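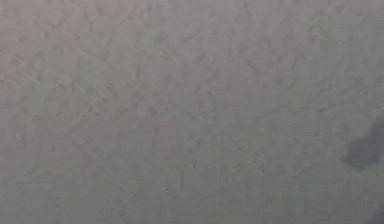
Anathi Shabalala replied:
Count me in the sealing camp! We did our kitchen counters with the Cesten penetrating sealer, two coats, and I'd do it again tomorrow. Red wine, turmeric, my son's beet juice phase, all of it wiped up.

gritty_kitty
Two coats of Cesten on what, though? On a dense stone it mostly sits on top and you spend the afternoon buffing off haze. I'd do the water drop test first. Put a few drops down, wait 7 minutes, and if there's no dark spot, leave it alone.

Sipho Radebe
Seconding the drop test, I love that test. I make everybody who visits do it, lol. But I don't agree about leaving it alone. Oil is a different animal from water! My old Stindano slab passed with water and still drank up a puddle of olive oil by the stove.

gritty_kitty
Did it come out?

Sipho Radebe
Baking soda paste under plastic wrap overnight, three rounds. Came out beautifully. So satisfying to peel that stuff off.

mossback26
Can I argue for not sealing at all? My aunt's counters are 26 years old and have every ring and lemon mark you can think of, and they look fantastic. Go honed, skip the polish, enjoy your life.

Anathi Shabalala
Ha, I love that look in somebody else's house! I would be chasing every ring with a rag.

mossback26
Fair. Still think 4000 grit polish on a counter you chop onions next to is asking for heartache.

gritty_kitty
OK, that I'll agree with. I stopped at 2000 and even that shows every crumb.

Sipho Radebe
Does anybody know if Roseck still sells the small bottle? I only need enough for the strip behind the sink.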